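Lastgang aus dem Zwischenzähler auslesen und auf Plausibilität prüfen

Die Anleitung gilt für Drehstrom-Zwischenzähler mit Modbus-RTU-Schnittstelle, die über ein Gateway von Elex an die Auswertesoftware Flisier angebunden sind. Der Zähler muss montiert und von einer Elektrofachkraft in Betrieb genommen sein. Arbeiten im Zählerschrank sind nicht Gegenstand dieser Seite.

1. Busadresse vergeben

Jeder Zähler benötigt eine eigene Adresse. Im Auslieferungszustand steht sie auf 3, bei mehreren Geräten am selben Strang kommt es also zu Kollisionen. Geräte einzeln anschließen, Adresse am Display ändern, danach den nächsten Zähler aufschalten. Baudrate und Parität müssen am gesamten Strang identisch sein.

2. Register eintragen

In Flisier unter "Datenpunkte" das Register 112 (Wirkenergie Bezug, gesamt) anlegen. Datentyp ist 32 Bit ohne Vorzeichen, höherwertiges Wort zuerst. Bei vertauschter Wortfolge erscheinen sprunghafte, sehr große Werte - der Zähler selbst ist dann in Ordnung.

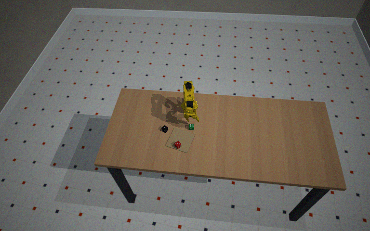

3. Abfrageintervall festlegen

Für die Anzeige genügt ein Intervall von 30 Sekunden. Die Viertelstundenwerte bildet Flisier aus der Differenz der Zählerstände. Momentanleistungen nicht mitteln, das Ergebnis weicht bei taktenden Verbrauchern deutlich ab.

4. Wandlerfaktor prüfen

Bei Wandlermessung entweder im Zähler oder in der Software multiplizieren, nie an beiden Stellen. Zur Kontrolle den Zählerstand am Display notieren, nach drei Stunden erneut ablesen und die Differenz mit der Summe der Viertelstundenwerte vergleichen. Zeitstempel werden in UTC gespeichert.

Stand: Dezember. Bearbeitung: Hajnalka Vörös

3 Kommentare | Teilen

© Batside | Kontakt | Impressum | Nach oben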